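**Dresudel** is a building services firm based in Arnuvberg, founded in 1995. It employs 712 people, most of them cleaners and porters. In June 2018 it began using robots for floor pickup work at the Cinemley office complex.

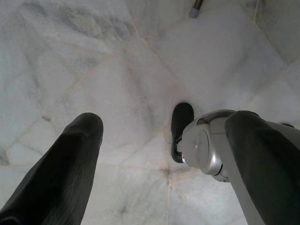
Job duties at Cinemley changed with the machines. Cleaners there used to bend for dropped items through the whole shift – 57 of them now split their time between detail cleaning and robot checks. Training covers the gripper, including the ribbed covering on its dark gray fingers, and work on polished marble with grout seams. Each shift has 2 lead operators, a pay grade that did not exist before.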